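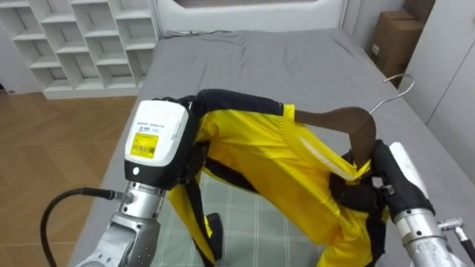
A yellow garment with black trim and a brown wooden hanger.

Skukthorpe council member steps aside from contract votes during ethics review

SKUKTHORPE, February - Council member Angus Treloar will take no part in votes on city contracts while an outside lawyer reviews his business ties to Baxter Haulage, the Skukthorpe City Council announced.

The council voted 7 to 2 to open the review. It will cover all contracts awarded to Baxter Haulage during Mr. Treloar's time as chair of the public works panel, including the road salt agreement with the neighboring town of Fanalbridge.

Questions about the contracts were raised at the January meeting by resident Loretta Schumacher, who presented county property filings listing Mr. Treloar as part owner of a storage yard leased to the company. The lease does not appear on his two most recent disclosure forms.

Mr. Treloar has not been charged with any offense. In a written statement to the council, he said the omission was a clerical mistake and that he received no payment in return for his votes. He has filed corrected forms and keeps his seat.

"The review will look at the records and report what they show," said Council President Ataahua Katene. "Mr. Treloar will have the chance to answer every point before the report is finished."

The review will be carried out by attorney Jolán Major, who has no prior business with the city or with Baxter Haulage. She will have access to council email, bid documents and meeting minutes. Her report is due in 8 weeks and will be published in full, except for private addresses and bank details.

Council member Rhys Kingi will chair the public works panel in the meantime. Existing contracts remain in force, and trash pickup and road work will continue on their normal schedules.

Residents who have information for the review may submit it in writing to the city clerk. Letters should be marked "Contract Review" and must include a name and return address. Printed copies of the bid documents are available at the clerk's counter.

Contact: Office of the City Clerk, Skukthorpe City Hall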